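Thursday, July 10, 2025
Bench notebook, packaging handling, second half of the budget year

Budget meeting moved up again, so this is me trying to get the equipment list into a shape that survives contact with purchasing. Garba Ekpo wants one page. He will get two and pretend to be annoyed.

Where we stand. We asked for a second arm in June and were told to come back when we could say what the first one was short of. Fair enough. What it is short of is mostly fingers. The arm itself spends a good part of its day waiting for us to work out how something floppy ought to be picked up, and a second arm would let us wait in stereo. So the arm drops to the bottom of the list and the cheap stuff moves to the top, which I expect will confuse everyone upstairs.

List as of this morning:

Hand-held grippers. We have one that everybody likes and one that is held together by optimism. Want 3 more, same linkage, same jaws, so that what we learn by hand carries over to whatever gets bolted on the arm later. Buritz quoted twice. The second quote was higher than the first, and when I asked about it they sent me the first one again with a new date. Taking that as a yes.

Jaw pads. Quote from Tindberg for a pack of 12, soft grade. I would like to try the softer ones on crinkly film before we commit to anything. Their sales guy kept calling it a "grip ecosystem." It is rubber. Put it through anyway, it's under the limit where anyone has to sign.

Brass grommets for the pivots. Spares only. They're small change, but if I don't list them they get bought out of somebody's lunch money and then there's a conversation about reimbursement that lasts until fall.

Suction head. Crossed out, put back, crossed out. Pustel have offered one on loan with an option to buy. My worry is creases: a cup wants a flat spot and most of our packets don't have one. Garba's worry is that a loaner will become a purchase by sitting on a shelf until everyone forgets. Both worries noted. Leaving it as a loan, return date to go in the shared calendar in capital letters.

Groceries. Needs its own line this time. Last quarter the packets went in under "consumables, misc." and finance wanted to know why a robotics bench was buying soup seasoning. I've put down 500 for the quarter and called it "test articles, flexible packaging." Same soup seasoning, better title. If anyone eats the test articles, please write it here and not on a sticky note.

Storage bins. Not asking. We have shelves. The shelves are full of things that nobody will admit to owning, and that is a cleaning problem.

Spent the rest of the morning on hand grasps, mainly so I'd have something to say when they ask what the pads are for. Tall packets are the awkward ones. Hold one low and the top goes wherever it likes; hold it in the middle and you're squeezing the contents. I keep going back to the bottom corner as the place to start comparing, and I want the same corner hold tried with the soft pads when they come. Stiff pouches with a spout are a separate argument, to be had on a separate page. 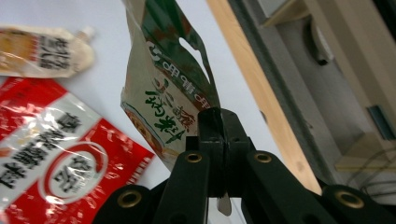 Corner hold on the green-and-beige packet, stock jaws. Spout pouch and red-and-white seasoning to the left.

For the budget page, what I need from this is a sentence Garba can read aloud without wincing. Current attempt: "Pads and spare hand grippers let us settle the grasp by hand before we spend arm time on it." He'll want a number after that. I don't have one I'd defend, so he can have the price of the pads, which is at least a number.

Lead times, before I forget them. Tindberg says 2 weeks. Buritz says "in stock," which last time meant in stock at a place that sells to Buritz. Pustel can ship the loaner whenever, and the eagerness is making me suspicious.

Still open:
Ask Buritz whether the jaws come separately. I don't need three whole grippers if what wears is the front end.
Somebody measure the jaw faces before I order pads. I have two figures in my notes and they disagree.
Find out if shipping counts against the equipment line or the general one. Got a different answer from each person I asked.
Second arm: keep the old quote, ask for nothing, look patient.

Draft goes to Garba after lunch. If he cuts the grommets I'm buying them anyway.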